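Two finger sets, one simulator: Charalambos Margaritis on choosing a gripper before buying it

Stulix has spent the spring comparing parallel-jaw grippers without touching any hardware. Charalambos Margaritis runs the trials from the firm's Toledo office, where every candidate is first tested on cluttered rendered tabletops. He spoke to Mio Hoshino on April 10, 2026.

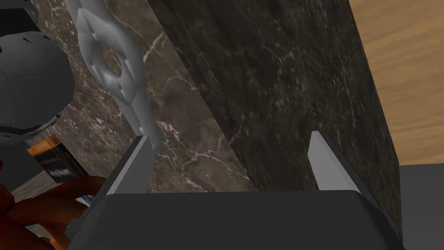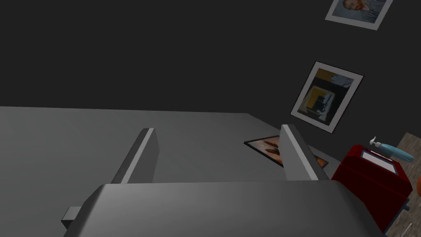

Views over the gripper housing in simulation, both with nothing between the fingers. First: beside the dark marble block. Second: over the grey tabletop, with a framed picture lying face up.

The comparison covers 4 finger designs on the same arm model, with the controller left alone. Margaritis considers the last point the important one. "If you retune the gains for each finger, you are comparing your own patience," he says. "We fixed the gains in week one and they stayed fixed."

Each design was given 355 grasp attempts, and a repeat was logged only when the object stayed in the jaws through a lift and a short sideways move. The trials ran on Clukus, the in-house controller, which Cayetano Vallejo wrote for an earlier arm and has since ported twice.

Asked about the camera, Margaritis is brief. It is mounted behind the palm and looks out along the fingers. "You lose the bottom of the view to the housing. We accept that. A camera further back sees more of the table and less of the contact, and the contact is what we are short of."

Flat objects have been the hardest. A thin item lying on a table offers very little edge, and a finger with a blunt tip pushes it along. "The first controller setting drove the tips into the surface and reported a good grasp. The force reading was the table." The check now compares jaw opening with the expected thickness before a lift is allowed.

Large blocks cause another kind of failure. The arm planner treats them as obstacles, and with a wide housing it gives up on approaches that would have cleared. Josefina Lucero, who maintains the collision models, replaced the single box around the palm with 2 smaller ones -- a change that cut planning failures but made each query slower. Margaritis would like the time back. Lucero would not.

He does not trust the rendered friction values. "Stone, wood, plastic, they are numbers in a file. I use them to rank fingers, never to predict a slip." The ranking will be checked in June on a real arm at the Jultholm workshop, where Renata Gallardo is cutting the two best designs in aluminium.

Until then the log stands at 722 entries marked for review. Margaritis is reading them in order, starting with the failed lifts.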